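Datenerfassung mit Handgreifern: Zwischenstand
27. Februar 2023

Die Gruppe um Sigrún Dalsgaard erfasst Greifdaten für weiche Objekte in Wohnräumen. Als Testumgebung dient ein Schlafzimmer mit Patchworkdecke und zerknüllten Textilien auf dem Bett.
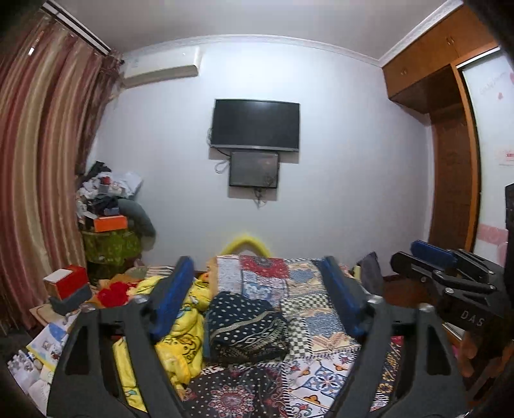

Bewegungsunschärfe

Bei schneller Führung dicht über der Decke verwischen die Stoffmuster zu Streifen. Solche Bilder werden markiert und beim Training mit 18 Prozent gewichtet. 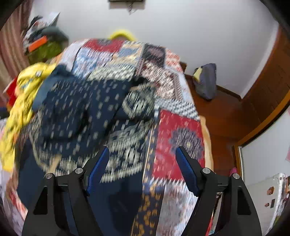

Nächste Schritte

Gunther Albers vergleicht die Gewichtung mit einem Lauf ohne Filter, mehr als 45 Episoden je Variante.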